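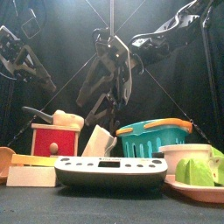

Figure 1. Household objects on a dark gray tabletop, with two robot arms above.

Colorectal Screening Uptake in the Virkberg District
Student Project Report, Public Health Practice
Prepared by Tamsin Tapsell
Supervisor: Vilhjálmur Hjaltested
Submitted 11/19/22

1. Purpose
The project examined whether the wording of a mailed invitation affects the return of home stool test kits among adults registered at the Quaye and Nakmont clinics.

2. Method
Invitations were mailed in June to 1102 adults who had no screening on record. Half received the standard letter. The other half received a shorter letter that listed the possible harms of screening, including false positive results and follow-up colonoscopy. Kits were counted as returned if they reached the laboratory within 15 weeks. In addition, 26 recipients were interviewed by telephone.

3. Findings
Return rates for the two letters did not differ to a meaningful degree. Interviewees who had read the shorter letter could more often name a possible harm. Only 4 recalled discussing the test with a physician.

4. Limitations
Reasons for not returning a kit were not recorded at Nakmont.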